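Stullow work table, white top: review after a year

Rating: 4 out of 5

I bought this table in May last year to replace two old desks that never quite lined up. It was £339 with delivery, and £50 of that came off with a voucher. I use it for parcels, mending things, sorting post and a fair amount of tea drinking.

It arrived flat in two boxes. The legs bolt on from underneath with the key supplied. Get a second person to help you turn it over. I did it with my neighbour Callum and we still caught the door frame.

The top is the best thing about it. It's matte, so a lamp overhead doesn't glare back at you, and the front edge is straight, which makes it easy to line up paper for cutting.
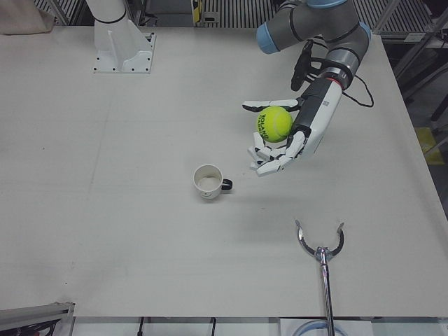 White does show everything. Mine has faint scuffs and a few small dark specks now, along with grey smudges that come back however often I go over them. A damp cloth and a drop of washing-up liquid shifts most of it. I tried a cream cleaner once and it left a slightly shiny patch, so I wouldn't do that again. Tea rings wipe off if you get to them the same day.

It doesn't wobble, though I had to tighten the leg bolts after the first month. A ball or a pencil stays where you leave it, so I'm happy that it's level.

I looked at the Mestard table before buying. It has a drawer and cost £416, and I didn't need the drawer.

One star off for the cleaning and for instructions with no words in them. I'd still buy it again.

Larysa Dmytriv, 26 June 2024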